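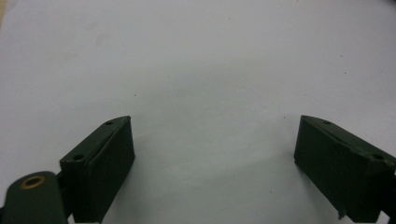
Notebook entry, August, 9:40 a.m.
Subject: Pre-session inspection rule for hand-held grippers, second draft
Recorded by: Odette Rey
Copies to: Ikhsan Sutanto, Wahyudi Kwok, Jarmo Savolainen

1. Purpose of today's work

The first draft of the inspection rule was returned by J. Savolainen with the comment that two operators could read it and carry out two different checks. The comment is accepted. Today's work is to rewrite the rule so that the start condition of every session is the same at both benches, Sadar and Pulline, and is recorded in the same way.

2. Start condition

The following wording is proposed for section 2 of the rule.

"Each session shall open with the gripper held over a plain white surface, with the fingers apart and no object between them. Both fingers shall be in view. The operator shall hold this position before the first object is brought in."

W. Kwok asked whether a gray surface would be acceptable, as the white one shows every speck of dust. My view is that specks are tolerable at this stage and that dark green fingers are easier to judge against white. Small marks are to be noted in the log and the session may proceed. A sheet with a crease or a tear shall be replaced.

3. Finger check

The first draft said only "inspect fingers for damage." The replacement text names the places to be inspected:

- the upper edges of each finger, for wear
- the holes in the top face, for debris
- the step along the top face, for any sign of the layers parting
- the lower edge of the front face, for chips or any projecting corner
- the brass-colored bushing in the housing beside the finger, for seating

A projecting corner is to be reported even where it lies well away from the tip. The operator is not asked to decide whether it is a printing fault or later damage. That decision rests with the bench lead, who may pass the finger, have it dressed with a file, or withdraw it. Filing at the bench by the operator is not permitted under either draft, and the new text says so in plain words.

A matte or slightly worn finish is not in itself a defect. I. Sutanto requests that this be stated, as three of the reports filed last month concerned finish alone.

4. Service interval

The present interval is 2000 closures. J. Savolainen's log for the Pulline bench shows one pair of fingers taken to 3115 closures before the overrun was noticed at handover. No fault was found on that pair. The interval is left unchanged, and the closure count will be entered at the start of each session as well as at the end.

Fingers shall be replaced in pairs. A new finger shall not be fitted opposite a used one.

5. Records

Form 7 is to be used for the start check. Form 18 (withdrawal) is completed only when a finger leaves the bench. The "condition" box on Form 7 has been filled in with "OK" on most sheets to date. The rule now requires either "no finding" or a written finding with the location given as left or right, seen from the operator's side.

6. Open points

Left and right are still reversed on the Kusuma drawing, which is dimensioned from the front. Q. Sutanto to correct the drawing or add a note.

Lighting is not covered. With flat, even light the front faces of the fingers stay dark and small features on them are difficult to judge. A hand lamp may be needed for section 3. To be tried at Sadar before any wording is written.

Draft two to go to W. Kwok for reading by 4 p.m. Binder copy to be filed under Pidine, behind the first draft.

O.R.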